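Search
Enter keyword
Go

Ramekin

Print this page | E-mail this article

A ramekin is a small dish used for baking and serving single portions. Most are round, with straight ribbed sides and a smooth rim.

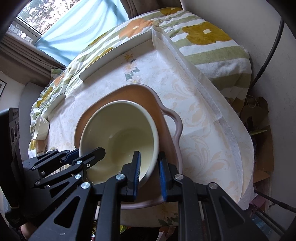
Can a ramekin go in the freezer?
Most glazed ceramic ones can, but they should warm up before going into an oven.

Larger dishes with the same fluted wall are usually sold as soufflé dishes. Garken lists its ramekins in sets of 2 and 12.

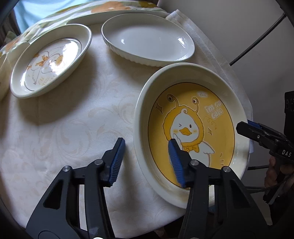 Fluting is pressed into the clay by the mold before glazing.

Related articles
Gratin dish
Soup plate
Serving tray
Damask tablecloth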